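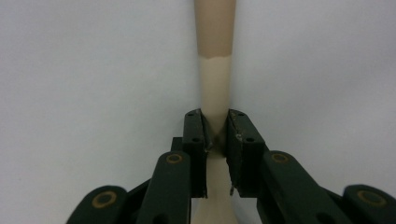 Two-toned piece in tan and cream, narrow at the waist.

January 10, 2005

The board of Surdu announced on Friday that it will put the offer from Panholm to a vote of shareholders. Readers have written to ask for my view, and I set it out below. I hold a small number of Surdu shares and have no position in Panholm.

Under the terms, Panholm will pay 30 in cash for each Surdu share and will assume the company's debt. The offer lapses unless holders of 90 percent of the shares accept it. That threshold is high for a business of this kind. It gives the founding families, who sold part of their holding in July, considerable influence over the result.

Surdu makes control boards for storage equipment. Its revenue has been flat for nine quarters, and one customer, Tarnurley, accounts for a large share of orders. The supply agreement with Tarnurley may be ended by either side if Surdu changes hands. The offer document deals with this matter in a single paragraph on page 4 and does not say whether Tarnurley has been consulted. I consider this a serious omission.

Noreen Ghauri, the chair, states in her letter that the directors regard the price as fair. The letter is signed by all of them except Shoaib Shaikh, who has asked that his dissent be recorded. His reasons have not been published. Shareholders are entitled to read them before they vote, and I have written to the company secretary to request a copy.
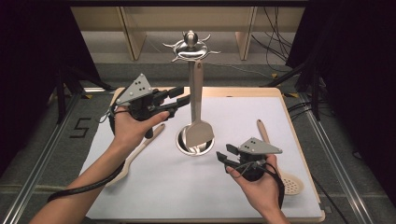

Utensil holder with a metal spatula hanging from it.

There is also the question of the rival proposal. Skokau approached the board last year with an exchange of shares. The talks ended without a formal offer. Eugeniusz Pawlak, then finance director of Surdu, told the annual meeting that the two product lines overlapped too heavily for the merger to succeed. I agreed with him then and have seen nothing to alter that opinion. Skokau's own results have weakened, and holders would have been paid in paper of uncertain value.

Cash is therefore to be preferred, but the present figure leaves little for the patents on the new controller. Sobia Arain valued these separately in her note to clients, and her method appears sound to me. Uyên Phan has argued in a comment on my previous entry that patents without a sales force are worth very little. The point is a fair one. Panholm, however, has a sales force and will have the use of both.

I intend to withhold acceptance until the Tarnurley position is made clear. Holders who need the money sooner may reasonably decide otherwise. Forms must reach the registrar by the closing date printed on the cover, and those who hold through a broker should allow extra time.

Comments on this entry are open. Please do not post account details.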